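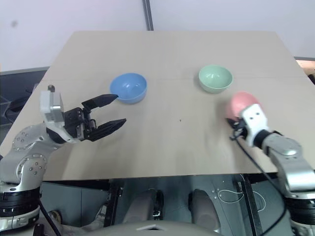
Zoia Dovhaniuk, workshop writer
December

How do you choose a hand for a robot?

Your hand is good at a huge number of jobs. It can turn a page, carry a bucket, scratch an itch and hold an egg. You have never had to swap it for a different one before breakfast.

Robots are different. A robot arm is usually made without a hand, and the people who use it pick one and bolt it to the end. The hand is called a gripper. There are many kinds, and a gripper that is very good at one job can be hopeless at another. So before a robot is given any work, people test its grippers.

At the Skastex workshop in Fuverport, the testing is done at a plain table with a robot that has two arms. The people there call the robot Drona. Some of the tests use ordinary things from a kitchen, such as a blue bowl and a green bowl. Bowls are useful because everyone knows what they are for, and they are harder to pick up than you might think.

Two fingers

Look at the arm on the left. It ends in a black gripper with two fingers, and the fingers are wide open. This kind is called a parallel gripper. "Parallel" means side by side and always the same distance apart, like railway lines. When a parallel gripper closes, its fingers move towards each other and stay facing each other the whole time.

Try it yourself. Hold your two hands out flat with the palms facing, then bring them together slowly as if you were squashing a cushion. Now try to pick up a bowl like that. You have two choices. You can squeeze the whole bowl from the outside, or you can turn your hands so that one is inside the bowl and one is outside, and pinch the rim.

A robot has the same two choices. To squeeze the whole bowl, the fingers must open wider than the bowl. If they can't, the robot has to pinch the rim, and then it must put its fingers in just the right place. If they are too high, they close on nothing. If they are too low, one finger bumps into the bottom of the bowl and pushes it along the table.

Hard and soft

People also have to decide what the fingers should be made of. Metal fingers are strong, but they are slippery against a smooth bowl. Rubber holds better and wears out sooner. Soft fingers bend a little around whatever they touch, which helps with round things like balls and fruit. They are not so good with thin things like a playing card lying flat.

The arm on the right has something pink and rounded at the front of its white end. Compare it with the black fingers on the other side. Shape matters a great deal when you are reaching into a small space or trying not to knock over the thing next door.

How a test works

Aicha El-Sayed runs the gripper tests at Skastex. She says the most important rule is to change one thing at a time.

Suppose you try a new gripper, a new bowl and a new arm speed all at once, and the bowl falls. Which one caused it? You can't tell. If you change only the gripper and keep the rest the same, you have a much better chance of finding out.

The second rule is to repeat the test. One good try might be luck. In the full test each gripper has 100 tries at lifting the same bowl, and every try is written down, including the bad ones. A drop is marked D. A slip, where the bowl tips but does not fall, is marked S.

Last winter a gripper called Jin did well with the first bowl and then dropped a shallow one 27 times out of 100. The team changed the pads on its fingertips and started the whole test again from number one. A full test takes over 4 hours, so that was a long day.

What the robot needs to know

A gripper can't do the job alone. The robot has to know where the bowl is, so it uses cameras to look at the table. A computer called a controller works out how each joint in the arm should bend to get there. Your elbow and shoulder do this without you having to think about it. With two arms, the controller must also stop them from hitting each other.

Try this at home

You will need a plastic bowl, a pair of kitchen tongs and two rubber bands.

Put the bowl on a table and lift it by the rim with the tongs. Do this 13 times and write down what happens each time. Then wind a rubber band round each tip of the tongs and do it 13 times more. Use the same bowl and start from the same place.

Then swap to your other hand and see whether your results change.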